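Sorting the Silverware, One Replan at a Time

27 January 2026
By Dalia Tamošiūnaitė
7 min read
Print | E-mail
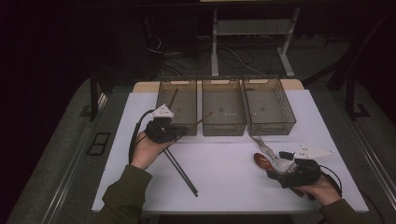 Silia, on the planning side of the project, will tell anyone who stops by that the utensils are the easy part, and that the hard part is deciding when to give up. A fork that has started to turn in the fingers can be saved or it can be set down and picked up again, she says, and most of the software she has written over the past year is about choosing between those two before the fork makes the choice for her.

I had come to Painemal expecting to write about hands. I'm a little embarrassed by that now, though I suspect most people who write about robots arrive the same way, looking for the part that moves. What I got was two days of sitting beside people at their screens, drinking a great deal of very good coffee, and slowly coming to understand that a fork, two spoons and a pair of chopsticks can keep a room full of grown engineers busy for a season.

The task sounds like a chore you would give a ten-year-old. Utensils lie on a table, bins stand along the back, and everything has to end up where it belongs. People show how it's done using a gripper in each hand, each one topped with a marker plate, and the software learns from the motion. The team calls the whole package Drolesow, which began as a typo in a folder name and stuck. It has three main pieces: one that works out where things are, one that decides what to do next, and one that turns the decision into motion. Each piece has its own owner and its own corner of the office, and I gathered, over lunch, its own grudges.

Let me start with the seeing, as they did with me. Each demonstration leaves behind a path for both grippers, worked out from the markers, and that path needs cleaning up before it's any use. When a wrist turns far enough, the dots go out of view and the track goes blank for a moment. The early version of the software filled those gaps with a straight line, which was fine for a reach across the table and terrible for a twist over a bin. The newer version looks at what the wrist was doing on either side of the gap and bends the line to suit. If the gap is too long, it throws out that stretch and says so in the log.

That last bit, the saying so, took longer to get right than the math did. For months the cleanup tool dropped bad stretches without a word, and people would spend whole afternoons wondering why the robot was timid above the middle of the table. Now there is a page that shows every dropped stretch as a gray bar, and you can click on the bar and see the motion on both sides. It's a plain little page with an ugly font. Everyone I spoke with had it open.

The library of demonstrations stood at 1,291 when I visited, and the goal is 2,000 by the end of March. I asked whether the goal was a scientific one and got a warm laugh. It's a round number, and it was written on the plan before anybody knew how long a single good demonstration would take. What matters more is the spread. Of the ones they have, 670 use both hands at once, and those are the ones the planner leans on hardest.

Two hands are where it gets interesting! With one arm, planning is mostly a matter of order: this first, then that. With two, you have to think about waiting. The left hand may be ready to drop its chopsticks while the right is still passing through the same patch of air with a spoon, and somebody has to yield. The first planner solved this by freezing one arm completely until the other was finished, and I was shown a recording of it that had the stately feeling of two very polite people at a doorway. It never bumped into anything. It also took so long that the test had to be cut off by the timer.

The current planner works in short stretches and thinks again at the end of each one. It holds a rough idea of the whole job, a much firmer idea of the next second or so, and it is allowed to change its mind. What it isn't allowed to do is change its mind back and forth, a habit the team calls dithering, and which used to show up as a little shiver above the bins. The cure was to make every new plan pay a small price for being different from the old one. Set the price too high and the arm plows ahead with a bad idea. Set it too low and the shiver comes back. There is a number in a settings file that controls this, and next to it is a comment asking you, in capital letters, to please talk to someone before touching it.

Long, thin things make all of this worse. A chopstick held near one end has a far end that swings a good distance for a small turn of the wrist, so the planner has to carry around the shape of whatever is being held and check that too. A spoon is kinder in length and less kind in weight, with its bowl pulling one way. And when several utensils are held in one grip, the software has to think of them as a bundle that may shift. For now it simply wraps the bundle in a fat imaginary box and steers the box around. It's wasteful, and it gives the robot a slightly regal way of approaching a bin, but it holds up well enough that the better version keeps sliding down the list.

I spent my second afternoon with the people who build the tools, the least glamorous desk in the building and my favorite. Their pride is something called Pirarley, a replay program that takes any run, real or simulated, and lets you scrub through it with the planner's thoughts laid over the top. You can stop at the instant an arm hesitated and see the choices it was weighing, with a score beside each. You can also change one setting and rerun from that point. A nightly job does this across a set of 45 saved runs, all of them troublesome in some way, and posts the results before breakfast.

While I was there, one of the runs that had passed for weeks had started failing, and I watched the hunt for the cause. It took most of the afternoon. Someone had tidied the code that describes the bins, and the walls had come out of the tidying a hair taller than before, so that the planner now believed it had to lift higher and ran out of reach at the far edge of the table. The fix was one line. The talk about how to keep it from happening again went on until the lights in the hallway clicked off, and it was still going when I put on my coat — something about whether the bin sizes should live in the code at all, or in a file of their own, with a date on it and a name.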